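Papers > Consumer Devices > Phone Rumors and Buyers > Section 4

Search this archive Enter keywords Go

4. What early leaks did to people's upgrade plans

I went into this part of the study expecting a pretty dull result. People read a rumor about the next Kandard phone, they get excited, they wait – that was my guess, and I'd have put money on it! We sent the survey to 2,756 phone owners and got 1,946 usable replies, which made me very happy, and then the replies went and spoiled my guess.

Lots of folks did wait when the leak was about the camera. When it was about the chip inside, most of them just shrugged and bought whatever they were going to buy anyway. Erkivent owners were the odd ones out (they are in nearly every table I made). They read more rumor posts than anyone else, remembered them better, and still upgraded on the same schedule as before. I asked 46 of them for a longer chat in October, and the word I kept writing in my notes was "fun." They like the guessing. Buying is a separate errand, handled when the old battery gives up.

Price leaks were messier. A leaked price under what people expected pulled them toward waiting, but a high one didn't push them away nearly as much as I thought it would. Some told me they simply didn't believe it. Fair enough – two of the Garba price leaks we used as prompts were wrong by a mile, and our readers had good memories. 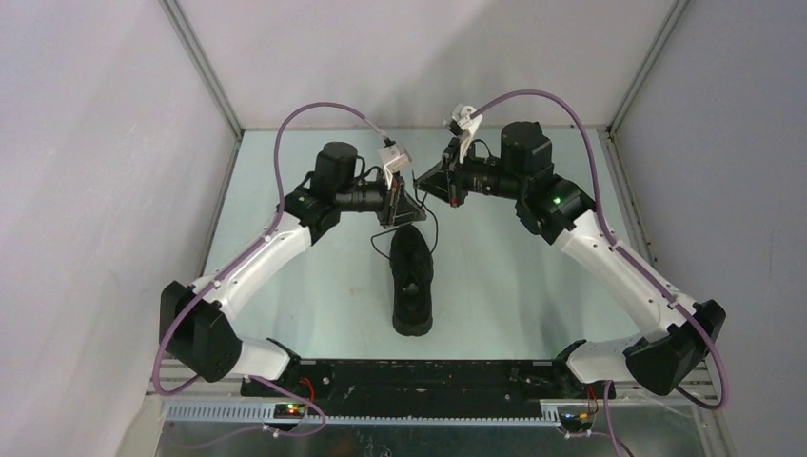
Figure 3. Two robot arms and a black shoe on a light-blue tabletop.

I should also say a word about the Pledach group, as it was small and I nearly dropped it. Those owners mostly heard rumors from friends and hardly ever from tech sites, so the story had usually changed a bit by the time it got to them. One person was waiting for a folding model that I couldn't trace to any post at all. I kept the group in, but I left it out of the price comparison in Section 5, where the 2,000 rumor posts we collected are matched to the dates people gave us.

Contact the archive | Copyright 2024 | Back to top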